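Part 2: Setting up Hovex for nightly backups

Righto, if you've got through Part 1 you should have an old desktop with a fresh install on it, plugged into the router and able to see the internet. In this part we get Hovex going so the photos and tax stuff get copied over every night while you're asleep. I've done this on my own machine and on my mum's out at Raltinstead (her internet is shocking, and it still worked a treat), so I'm pretty confident in the order of things now.

Last updated 28 March 2025. Thanks to Éabha Keogh, who tested the first version and found the step where I'd told everyone to wipe the wrong folder. Sorry again, Éabha!

Before you start

Have a keyboard and monitor hooked up to the old desktop. You can pull them off later, but you'll want them for the first run. You'll also need the admin password for your router. On the Rondent ones it's printed on the sticker underneath, in the tiniest grey type you've ever seen.

Setting up the box

1. Give the machine a name. Mine is called peixoto and I'll use that all the way through, so swap in your own. Lowercase, no spaces.

2. Log in to the router and reserve an address for it. On a Rondent it's under Home Network, then Devices, then the little pencil. I gave mine the one ending in 200, well away from the phones and the telly.

3. Restart the desktop and check it has picked up the new address. If it hasn't, turn the router off and on again and go and make a cuppa.

4. Install Hovex and pick "Receiver" when it asks. The other option, "Sender", is for your laptop, and we'll get to that.

5. Make a folder called backups on the big drive. Careful here — Hovex will happily offer you the small system drive first, and it'll fill up by November if you let it.

6. Set the storage limit. I leave 50 GB free at all times, and I get a grumpy email when it drops under 100.

Caution: don't tick "Mirror deletions" yet. With that on, anything you delete from the laptop disappears from the backup as well. I ticked it on my first go and lost a whole folder of camping photos.

Setting up the laptop

7. Install Hovex again, this time as a Sender. Type in the address from step 2 and the pairing code showing on the other screen. The code only lasts 2 minutes, so have both machines near each other.

8. Choose your folders. Start small! I'd do Documents on its own and let that finish before you add the photos.

9. Pick a time. Mine starts at 2 am.

10. Hit "Run now" and leave it alone. The first copy is the slow one, and the progress bar does some very odd things near the end.

Note: if the Sender says "Receiver not found", nine times out of ten the laptop has hopped onto the guest wi-fi.

Adding a second drive

You can skip this bit if you've got room to spare. Shut down properly, pull the power cord out of the wall, and lay the case on its side with the panel off. Touch some bare metal before you go poking about in there.

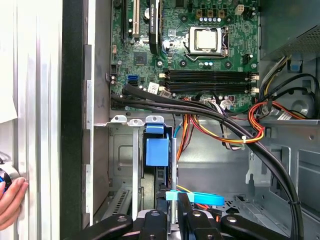 Processor, graphics card and a couple of SATA ports.

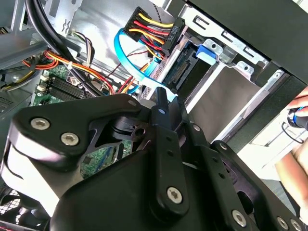
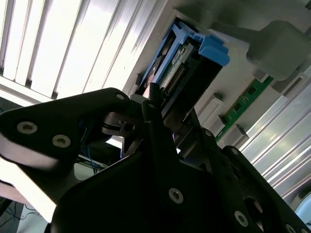 Drive in its blue caddy.
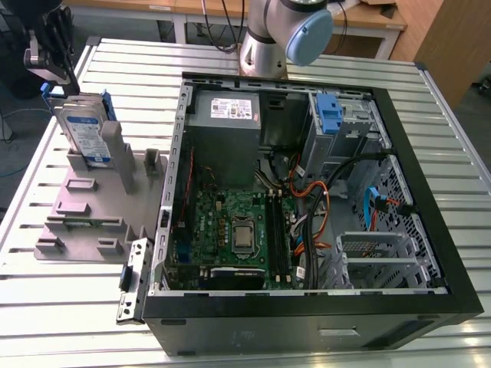 11. Connect a data cable and a power cable to the new drive. Both only go in one way, so if you're shoving, flip it over.

12. Put the panel back on, power up, and open Storage in Hovex. The new drive shows up as "Unassigned". Click it and choose "Add to pool".

13. Say no to "Rebalance now" unless you're happy for it to churn away all night. It'll ask again tomorrow, and the day after that too.

If the drive doesn't turn up at all, check the data cable first. They work loose when you're wrangling everything else, and I've pulled the case apart twice over a cable that was hanging by a thread. After that, have a look in the BIOS, as some older machines keep the spare ports switched off.

Restoring a file is in Part 3. Please do try one before you need it — pick any old document, rename the original and bring the copy back.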